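# Re-seating the wrist camera on the Udlow cell

Do this after any finger change, or when the picks start landing to one side. You need the model open in Rumeck and the arm parked. Allow 20 minutes for the whole job.

1. Put the arm in hold and load profile 504.
2. Slacken the 2 bracket screws by half a turn. Leave them in.
3. Push the bracket back against its stop and nip the screws up evenly.
4. In Rumeck, enter the new finger length under Tool, then save. The old value stays in use until you save.
5. Open the gripper fully and bring up the simulated wrist view.

Both fingers should show in the view, with clear floor between them. The near one will take up most of the picture and only the tip of the far one comes in on the right.

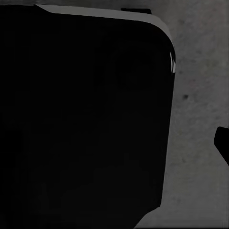
6. Close the gripper at slow speed and watch the gap. If the fingers touch in the model before the real ones do, the length is wrong, so go back to step 4.
7. Run some 7 test picks at low speed before handing the cell back.

Dima Hourani keeps the Cletthorpe settings, which use a different bracket. Don't copy them across.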